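Second batch, same rent: Yabsira Habte on selling coffee in Nustville

February 2019

Yabsira Habte has been up since four and wants to get the talking done before the milk arrives. So we do it standing up, her at the grinder, me against the fridge with a notebook going soft in the steam.

Feyisa is her shop. Thirty seats if you count the window ledge, and she does count the window ledge. Coffee from a small importer called Zellow, bread from down the road, injera on Saturdays till it's gone. It opened in June, in the middle of the worst winter Nustville has had for a while, on the wrong side of the street for the sun.

"Everyone told me wait till spring," she says. "But the lease started in June. I'm not paying rent on a dark room for three months so people can feel comfortable about it."

She grew up over her aunt's grocery, did the books for a tile company for eight years, hated maybe six of them. The savings went into the machine. Second-hand, an Olska, two group heads, older than her nephew. It broke down in the first week and the repair bill was $1053. She remembers the number without looking it up.

"I cried in the storeroom and then I rang my aunt and she said, do you have a kettle? So we did everything by kettle for four days. Pour over, jebena, whatever. People loved it. A couple of them were annoyed when the machine came back."

The jebena stayed on the menu. It's the black clay pot, round at the bottom, long neck, and it takes a good 20 minutes to do properly because the beans get roasted in a pan first. She won't rush it. There's a little sign at the till telling you so. Office people read the sign and order a flat white.

"Which is fine. The flat whites pay for the jebena. I don't have a thing about it. My mum does, she thinks milk is for babies."

The price is where she gets a bit fired up. She put a regular coffee up by 30 cents before Christmas and got a note under the door, unsigned. She kept it, it's stuck up next to the roster.
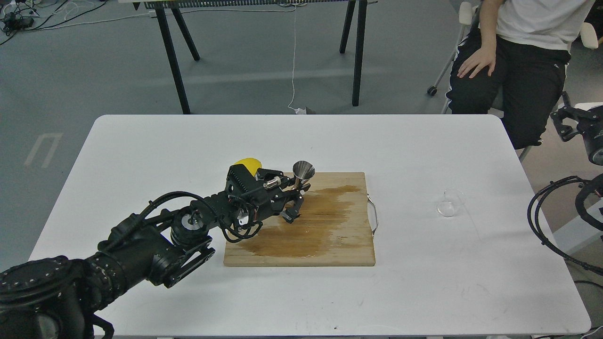 "You want to know what I pay for green beans? Nobody wants to know. They want to know why it isn't three-fifty any more." She goes through it anyway. Beans, milk, cups, the girl on weekends, insurance, the grease trap (dont get her started on the grease trap). What's left over from one cup she shows me with her thumb and finger, not very far apart.

The milk turns up. We stop. She signs, argues about a dented crate, wins, comes back.

Where were we. Regulars. There's a table of retired bus drivers who come Tuesdays and play cards and buy one pot between five. There's a nurse who drinks hers outside the door in all weather. And the Ethiopian families, who were slow to come at first, she says, and then all came on the same Saturday.

"I think they were waiting to see who'd go first. Then Mrs Tesfaye went first and that was that. By lunch I had no injera, no chairs, somebody's kid asleep on the flour."

Does she sit down with them for the ceremony? Sometimes. Three rounds, you're meant to stay for all three, and she's usually gone by the second because someone's at the counter. Her aunt has views on this.

The other thing she's started is a beginners' class, Sunday arvos after close. Roasting in a pan, grinding by hand, how to pour without getting grounds in the cup. Six people at a time. The first one she forgot to turn the smoke alarm company's number into something she could find in a hurry, and so the whole building met in the car park.

"The dentist upstairs was very good about it. He came to the next class."

She'd like a roaster of her own. There's a small one in a catalogue under the counter with the page folded down, and she's been folding it down since spring. It needs a flue and the flue needs the landlord, who takes a long time to answer letters. She has written to him twice. For now Zellow roasts for her in 195 kilo lots, which she splits with two other cafes across town, and everybody drives over in their own car to pick up.

I ask what she'd tell somebody thinking of doing the same. She's wiping down the steam wand and doesn't look up.

"Do the books first. Before the colour of the walls, before the name. I did books for eight years and I still got it wrong, I forgot about cups. How do you forget cups?"

And the name? Feyisa was her grandfather. He never drank coffee, couldn't stand it. Tea, four sugars.

First customer's at the door, ten minutes early, knocking on the glass with a key. She lets him in.

Feyisa is open Tuesday to Sunday from 6.30am, closed public holidays. Classes are booked at the counter, cash or card.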